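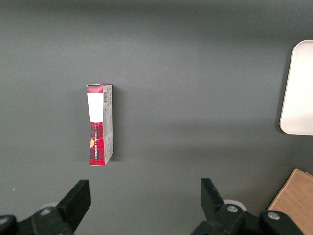 The episode 2 subtitles for Sandar still drift by 3 frames after the opening. On disc the case insert has the title in a white panel, like the one on the red-and-black plaid box, and our title card should match it. Can you retime from line 1614?

Yaqin Xu wrote:
> Drift starts at the eyecatch. I kept the Jutura names as spoken.

Keep them. I'll check the credits in May.

Bent Eskildsen

Recent threads:
Clidwood, episode order
Eyvindsson dub cast

Contact list owner | Back to top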